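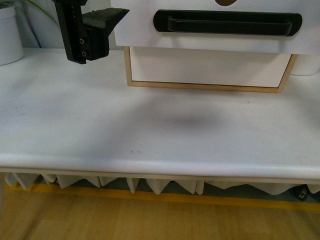

*4 min read*

**Small white desktop drawer box: the drawer won't shut flush and the glossy front is a smeary mess. Fix it or bin it?**

Posted in Home & Garden > Small furniture, by **kettle_and_crumb**

Hi everyone, hoping one of you handy types can help me out. I've got this little white cabinet box that lives at the back of my white table. Glossy panel on top with a long black recessed handle running nearly the full width, then a drawer section underneath with a tan, wood-coloured trim around it. I picked it up second-hand from a neighbour in Kimasden who was moving into a smaller place, and I love it to bits, but the drawer has started to bind. It goes in fine until the last little bit, then it sort of grabs and I have to give it a shove with my palm (my partner has banned me from doing this after 9 pm).

I've had the drawer right out and emptied it. It's pale wood inside and looks perfectly fine to me, no splits that I can find. There's nothing stuck at the back either, I had a good feel around with my hand.

The other thing is the gloss front. Every fingerprint shows! I've tried dish soap, I've tried a dry cloth, and I just seem to move the smears from one side to the other. I keep a spider plant close by too, so there's the odd splash from watering, and I do wonder if that's part of my trouble with the drawer.

I have 2 hours free on the weekend and a very basic toolbox. Is it worth the effort? I've seen a Skoltar unit in the shops for 100 dollars that would do the same job, but I'd feel a bit rotten chucking this one.

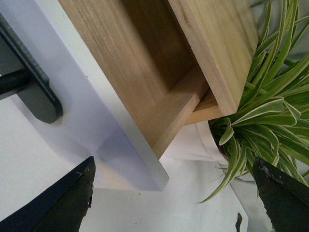

## Replies

**Lawal Ogundipe**

Don't chuck it! I'd put money on the wood having swollen a touch. I had the same thing with a bedside drawer in July, when it was so humid here that my front door was sticking too. By the time the weather cooled off the drawer was behaving itself again, but I'm impatient, so I'd already fixed it by then.

What I'd do, in this order:

1. Take the drawer out and leave it somewhere dry and airy for a couple of days. Keep it out of direct sun and away from the heater, or you might end up with a warped one and be worse off than when you started.
2. Run your fingers along the bottom edges and the outsides of the drawer, and look for spots that are shinier or darker than the rest. Those are the bits that are rubbing.
3. Rub a plain white candle along those spots. Quite a lot, really lean on it. Slide the drawer in and out a dozen times and see how it feels.
4. Still grabbing? Wrap some fine sandpaper around a block and give the shiny spots 5 light strokes. Try the drawer. Another 5 if it needs it. It's very easy to take off too much, ask me about the bedside drawer some time.
5. Wipe off the dust and put the wax back on.

Check that the box itself is sitting square while you're at it. If the table has a dip or one corner of the box is up on something, the whole opening goes slightly diamond shaped and the drawer will catch right at the end of its travel, just like you're describing. A bit of folded card under the low corner will tell you in ten seconds.

As for the plant, I'd move it over a bit or water it at the sink. Mine lives on a saucer in the bathroom and gets drained in the shower before it goes back, and it puts out babies faster than I can give them away.

**druver_dave**

Just buy the new one mate, life's short. Or WD-40.

**Lawal Ogundipe**

Please don't put WD-40 on bare wood, it soaks in and your stuff will smell of it for months!

**mrs_akpan_sews**

Can't help with the drawer but I can with the smears, I have glossy cupboards right through my kitchen and three kids. It's the dish soap. You're leaving a film behind and then polishing the film. Go over it once with warm water and a small splash of white vinegar, then again with plain water, then dry it straight away with a microfibre cloth that has never been near fabric softener. That last part matters more than whatever you put in the water. I keep 2 cloths for it, one damp and one dry, and they get washed on their own.

For the inside of a recessed handle I wrap the cloth around the end of a butter knife and run it along. You would not believe the grey stuff that lives in there. Also try to get into the habit of pulling by the inner lip and keeping your fingers off the front, although I've been telling my lot that for years.

**kettle_and_crumb**

You're all legends, thank you. Did the folded card test just now and one back corner was definitely low! It's better already but there's still a bit of a grab, so the drawer is airing out on the spare bed and I'm off to find a candle. Does it matter if it's a scented one? All I've got is vanilla.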